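22 September 2024
Brinwood bench, folding cell

Right arm was dropping the sleeve again on the first pick. Checked the jaws before touching any settings. The fixed bracket had worked round by 2 mm, so the fingers were closing skew and only catching the fabric on one corner. Undid it, squared it up against the steel rule and put thread lock on both screws. Lertchai had marked the old position in pencil in May and the mark was still good.

Left arm jaws fine. Wiped them anyway.
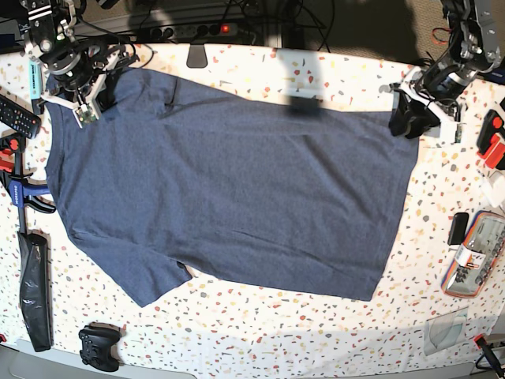

Went through the cables after that. The loop at the right wrist is longer than it needs to be and could snag when the arm swings back over the table edge. Tied it shorter for now – wants a proper clip from Skisteck, part is on the list.

Re-zeroed both arms and ran the T-shirt fold from the start position. 18 runs, 2 missed picks, both on the sleeve where it had bunched up. Before the bracket was squared it was 7 missed out of 18. Closing force left at 51 on both sides so the numbers can be compared.

Still to do: check the table clamps for creep, and swap the finger pads on the right. Youssra has the spare set and wants the old ones back to look at the wear. Do not change the force until the pads are in.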